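Pluta Gridded Work Mat Board, white, 145 cm

Homley Home & Studio > Worktops and Boards > Pluta

Updated Jun 13, 2024

In stock. Ships flat. Pickup from the Antoniadis Street store, ring the bell at the side door.

White board, grey grid, sits on top of the table you already own. For pattern drafting, sewing, kids' projects, papercraft, laying out tiles before you commit. Bought mostly by home sewers but we sell plenty to people who just want to stop wrecking the dining table.

What you get
Board x 1
Roll of low-tack tape x 1
Care card
No legs, no frame. It's a board.

Size and weight
Long side 145 cm
Weighs 11 kg boxed. Get a second person for the stairs.
Fits most tables for six. Measure first please, we get returns every month from people who didnt.

Surface
Matte finish, so your lamp won't glare back at you. Grid is printed pale on purpose. You want to see it when you're lining something up and forget about it the rest of the time. If you need bold lines get the Pluta Dark Line instead, same size, same price.

Takes pencil well. Soft pencil best, 2B is good. Rubs out with a white eraser. Ballpoint will stay there for good, and so will most felt tips no matter what the packet says.

Laying it down
Wipe the table. Crumbs under the board will drive you mad.
Leave a border of table showing all round, makes it easier to lift later.
Tape the corners first, then the long edges if it shifts.
Let it sit overnight before you lean on it.

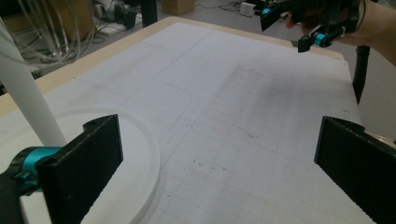
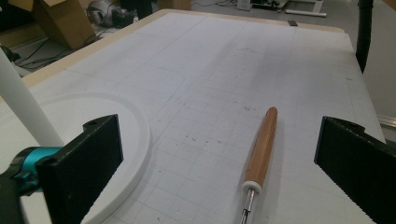

White board, faint grey grid.

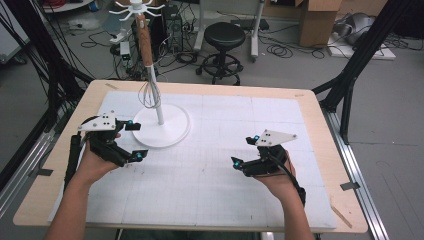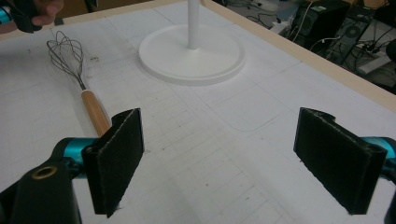
Marks and wear
It's white. It will pick up marks. Warm water and a drop of dish soap gets most of them, dry with a tea towel after. For pencil shine use the eraser first and then the cloth, other way round you just get grey soup.

Don't use bleach spray. Don't use the scratchy side of the sponge, it polishes the matte off and you'll have a shiny patch forever.

Craft knife: no. This is not a cutting mat and it doesn't heal. Put a real cutting mat on top, the small Promora one is fine and we stock it in green or grey.

Rotary cutter: same answer.

Iron: no. Hot glue: put baking paper down. Pots straight off the stove: please no.

Colour
White only. The cream one is discontinued, we have 2 left in the back room with dinged corners, ask at the counter.

Can I join boards together?
Yes. Butt them up and tape underneath, grid lines match if you keep the printed edge to the same side. Past 4 boards the joins start to wander a bit.

Can I cut it down?
You can, fine-tooth saw, slow, tape over the line before you start. No returns after that obviously.

Will the tape hurt my table?
Not on sealed or painted timber as far as we've seen. Oiled or waxed tops, test somewhere hidden. Peel it back slow and low. Replace it once it goes gummy, old tape is what leaves the residue.

Can it live outside?
Under cover for an afternoon, sure. Not over winter. Edges swell if they get soaked and they dont go back.

Is the grid accurate?
Good enough for drafting and for squaring up fabric. Use a proper metal rule for anything fussy.

Storage
Flat under a bed is best. Standing up behind a door is OK if it's properly upright. Leaning at an angle it'll bow, and then you'll be stacking books on it for a week trying to get it straight again.

Delivery
Metro orders go on the Thursday van. Regional goes by freight, someone has to be home to sign. Check the corners before the driver leaves and write any damage on the slip, without that we can't claim it.

Next shipment lands in August. If the button says Sold Out leave your email and we'll send a note when they're on the shelf.

Returns
Unopened, with receipt, store credit or refund. Opened but clean, store credit. Drawn on, sorry, it's yours.

Goes with
Promora cutting mat, small
Pluta low-tack tape, spare roll
Pluta Dark Line board
Homley white erasers, box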